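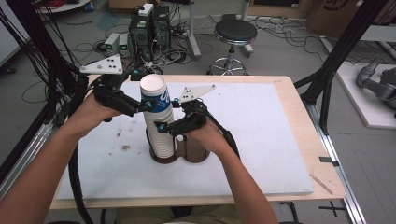

Paper cups in the left ring of a double holder, with the right one still free.

I have become a bore about paper cups. It started in November, when I bought a box of 2000 for the coffee corner at Urkunside (cheaper by the thousand, I told myself) and then had to find somewhere to put the things. A tall stack on a bare worktop is a menace! One elbow and you're on your hands and knees under the fridge.

So I rang Iason Tzavaras, who has run more tea counters than I've had hot dinners, and he said to get a double-ring holder and stop fussing. Dark brown, if you can, as it hides the coffee drips. I keep the printed cups on the left and plain ones on the right, and I hold the stack low down when I drop it in – grab it by the top and the bottom ones slide off.

Hauke Thiele thinks a drawer does the job just as well. We've argued about this for 17 minutes over one pot of tea. He does have a point about dust, I'll give him that, so I only put out what we'll get through in 4 or 5 days and leave the rest in the box.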